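The Second Life of an Office Computer

By Theophilus Osei

The computers come into Tilcombe on shrink-wrapped pallets, mostly from offices that replace everything at once. A school district sent 206 desktops in July. An insurance firm sent fewer but left the asset stickers on, and the stickers took longer to remove than the hard drives.

The shop is in a former carpet warehouse behind the Dravdale bus depot. It buys used machines by the lot, takes out what still works, and sells either whole computers or parts. The parts side is the bigger business now. Last year it shipped 2,030 orders, many of them for a single item that cost less than lunch: a drive caddy, a fan shroud, a power button with the right ribbon.

Work on a machine starts with the side panel. On most business desktops it comes away with a latch or a thumbscrew, and then the smell gets out, which is warm dust and sometimes cigarettes. The staff blow out the worst of it before anything else is touched. Memory comes next, then the drives, which go straight into a locked bin for wiping.

After that it depends on the maker. Office computers were built to be repaired by people in a hurry, and many of them use colored plastic to show where a hand should go. Blue is common, and so is green. A colored tab usually means a part can be released without a screwdriver. The shop keeps these brackets even when they are scratched, and the shelf for them runs the length of the back wall — small bins, each with a model number in marker.

Connectors get more care than anything else. A row of pins can be ruined by one careless pull on a cable, and a bent pin in the middle of a row is slow work to straighten. The shop's rule is to hold the plug and leave the wire alone. Boards that come in dusty are brushed with a soft antistatic brush before they are tested. 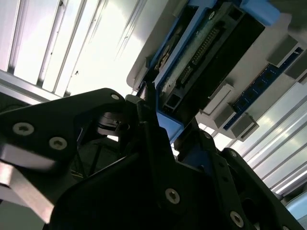
Is it worth opening up a desktop that is more than ten years old?
It depends on what you want from it. As a daily computer it will feel slow, but the case, the power supply and the drive brackets may still be useful to someone who is keeping a similar machine alive.

Prices at Tilcombe follow that logic. A complete older desktop with no drive goes for $26. A caddy for the same model is $11, and the caddies sell faster. Buyers include repair shops, a dental office that cannot move its X-ray software to anything newer, and a fair number of people who lost one piece of plastic during a move.

What can't be sold is sorted for scrap. Steel panels go in one cage and circuit boards in another, and cables are cut off and boxed by thickness. A recycler called Phetsri picks up the boards once a month. The plastic is harder to place, and a stack of beige front covers has been sitting by the loading door since I first visited. The price on it is still "make an offer."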